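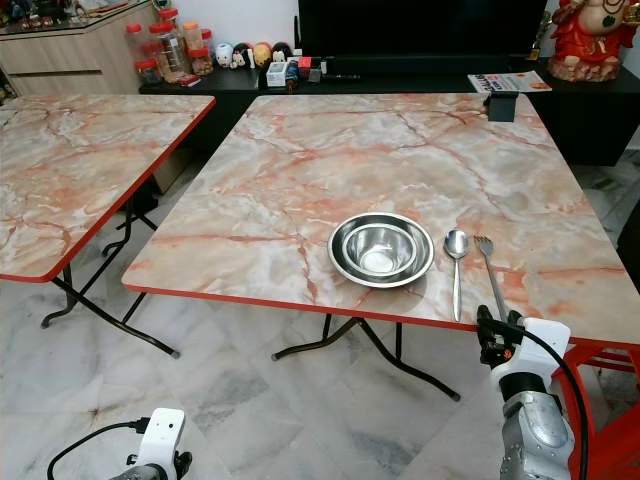

Sitbridge members open their two-armed table-laying robot to home builders everywhere

Sitbridge, the shared workshop for people who like making things and don't always have the room to make them, is very pleased to announce that the Benero, a two-armed robot put together by its members over a good many evenings, is ready to be shared. From August, the full set of build notes, cutting drawings and control software will be free for anybody to download, copy, change and (we rather hope) improve.

The Benero began with a modest wish. Anong Sombatkul, who has been a member since the workshop had only the one bench, wanted a machine that could help lay and clear a family table, and she wanted it built by people who could then mend it themselves. She brought a drawing on the back of a delivery note, four people stayed behind to talk about it, and by the time the lights went off there was already a disagreement about elbows.

"I was thinking of my mother's house, where there are always more people eating than there are places to sit," said Anong. "I didn't want something clever that lived in a cupboard. I wanted something that could pick up a fork and put it where a fork goes, and if a joint went wrong on a holiday my brother could take the cover off and sort it out."

The arms are joined at a simple upright frame, with the grippers at working height for an ordinary folding table. Much of the past year went into those grippers, which were redrawn so often that Cornel Bogdan, who looked after the mechanical side, has a drawer full of the early ones. Bowls were a fairly friendly problem. Cutlery was much harder, as a fork lying flat gives a gripper very little to get hold of, and shiny steel on a shiny table top is a trying thing for any camera to make sense of.

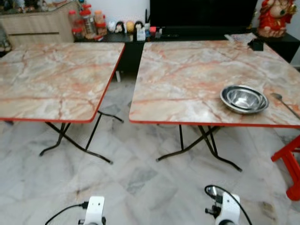

It was Thitima Luangrath who insisted that practice should happen in a proper living room, with furniture in it and things on the shelves, and she was quite right. A robot that has only ever known a bare bench gets into a terrible muddle when it meets a patterned table, a shiny floor and a television, and the members would sooner find that out early. The control software has come on enormously as a result, and the team has now recorded 900 practice runs, all of which will be released along with the code, the clumsy ones included!

"People ask me why we kept the bad runs," said Thitima. "Well, they're the ones I learned from. If you're starting at home with a second-hand computer and your tea going cold, it's a comfort to see somebody else's robot push a spoon slowly off the edge of a table."

The build notes run to 35 pages and have been written for patient beginners. You will need a soldering iron, a set of hex keys, somewhere to leave things half finished and a friend to hold the second arm while you bolt it on. Members who tested the instructions took roughly 10 weekends from first cut to first movement, though Cường Vương, who drew up the wiring, would like it known that a good part of that went on cable routing. His advice is to leave a generous loop at each wrist and to label both ends of everything before you switch on.

Sitbridge would like to thank Koyama, who let members have motors at trade price, and Indmont, who cut the brackets and were very gracious when the drawings changed after the metal had been ordered. Thanks are due as well to the 300 people who wrote in after our spring newsletter with questions, suggestions and, in several cases, spare bearings.

An evening for anyone thinking of starting a build will be held at the workshop in August, beginning at half past six. Parts will be laid out to handle, the notes will be there to leaf through, and Panya Kaewkla will be showing how the gripper fingers are made and fitted. Children are welcome with a grown-up. There is no charge, but do please let us know you are coming so that we can put out enough chairs.

Notes for editors

Sitbridge is a members' workshop with benches for wood, metal and electronics. Benero is the name of the members' home robot project and is not a product for sale. Anong Sombatkul and Cornel Bogdan are happy to be interviewed, preferably in the evening, and visits to see the build can be arranged through the workshop office.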